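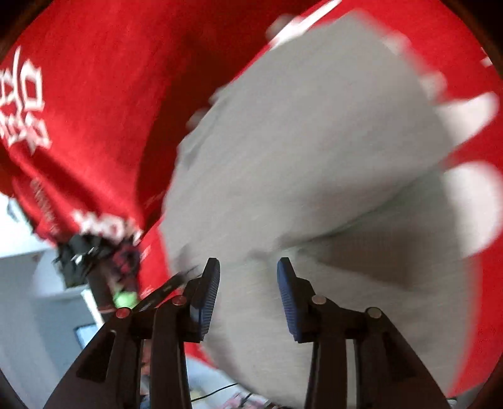
Denholm textile collection moves to fortnightly rounds

November 12, 2018

Household textile collections in Denholm will change from weekly to fortnightly at the start of next month, the district waste office has confirmed. Collection days stay the same. Streets north of Praltier Road will be served in the first week of each cycle and the remainder in the second.

The depot at Klinhom received 3,641 bags in June, against a sorting capacity of 4,000. Most rounds now return with part loads, and the office expects the new timetable to cut vehicle mileage without exceeding that limit.

Accepted items are unchanged: clothing, bed linen, towels, curtains and paired shoes. Printed garments such as T-shirts and sweatshirts may be included. Duvets, pillows and carpet offcuts must still be taken to the Grirkell site. Bags should be tied, weigh no more than 6 kg each and be left at the kerb by 7 am.

"Damp material is the main cause of rejected loads," said Geetha Chacko, collections manager. "One wet bag can spoil the ones packed against it."

Rungnapa Meesuk, who runs the Klinhom sorting line, said garments with broken zips or missing buttons would continue to be accepted and graded for fibre recovery.

Replacement bags are available from the library counter during opening hours.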